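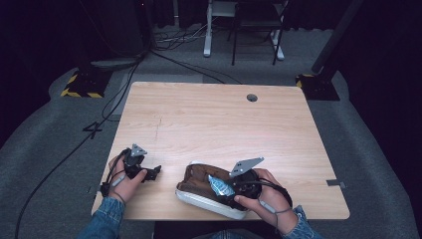

Brirnelden, January

Hi, and welcome to Flerkunix! I'm the one who answers the phone, opens the boxes and gets suede dust on everything, so I figured I should be the one to write this page. We clean and re-stuff shoes and get them ready to be worn again, or sold again, or put away for the winter in decent shape. Casual shoes mostly. Brown uppers on thick white rubber soles are pretty much my whole life from October through spring (I own two pairs like that myself and they are not in great condition, so please don't look down when you come in).

I started doing this at home, on the dining table, and that lasted until the smell of suede cleaner got into a birthday cake. After that I rented the back half of a sewing store on Sakine Lane, and then three years ago I got the keys to 167 Chou Street, where there's a front counter, a sink that drains and a door wide enough for furniture. I cannot tell you how happy I was about the door.

A lot of people ask what we do that they couldn't do at the kitchen sink. Some of it you could! Knock the dirt off, brush with the nap, wipe the sole with a damp cloth and a little dish soap. Where folks get stuck is the inside. A shoe that's been sitting in a closet with nothing in it goes flat across the toes, and then it creases, and after that you're polishing a crease. So every pair that comes through here gets stuffed. We pull the old filling, check the lining, and put fresh filling in, toe first and then back toward the heel. Not too tight. I've seen people pack a shoe until the upper bulged over the sole like bread dough, and that's a much longer conversation at the counter.

Now, the table. I love our table and I will talk about it to anyone. It's light wood with a very fine straight grain, and it has one of those round cable holes at the back that I keep losing buttons near. There's a thin line in the top too, left of the middle, that looks like a crack. I've run my thumbnail over it so many times I could find it in the dark. A friend offered to swap me for a black workbench and I said no thank you.

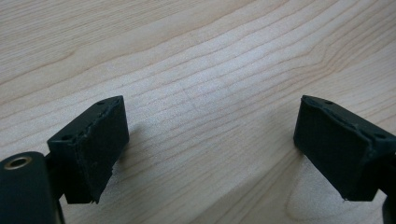

A pale top is just nicer to work on all day. Brown dust shows up right away, so does a loose thread or a bit of grit off a sole, and you wipe it before the next pair goes down. White rubber picks up everything. I used to put a towel under each pair and then I was washing towels every night, so now it's the bare wood and a soft brush hanging on a nail by the window.

As for numbers, my accountant made me look them up, so you're getting them too. We've done 3,272 pairs since I moved to Chou Street, and 374 of those were in one month, the one right after the school fundraiser, when I ate dinner standing up. A basic clean and re-stuff is $42 a pair. Laces are extra if you want new ones, and if yours are fine I'll tell you they're fine.

We don't do heels, skates or anything with a zipper up the back. I tried zippers. There's a very good repair place over by the library and I'm glad to send you there.

What else... Bring shoes in a bag or a box or in your hands, it doesn't matter to me. Leave the old stuffing in if there is some, it tells me how they've been stored. We open at 9:30 in the morning and I'm usually here a bit before that with coffee, so go ahead and knock. Closed for lunch whenever I get hungry, but there's a note on the door with a time on it and I do stick to it!

I put a little comment box at the bottom of this page last spring and the notes have been lovely, even the grumpy ones.
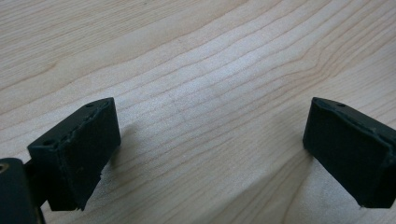 Wen-hsiung Pan wants it on record that newspaper is a bad idea inside light linings, having ruined a cream pair that way, and asks if plain tissue would do for a pair going into storage until fall.

Yes, tissue is great, go for the plain white kind and crumple it up first so it has some spring to it. And I'm sorry about the cream pair. Bring them by anyway - ink in a lining will sometimes lighten up quite a bit, and I won't charge you for a look.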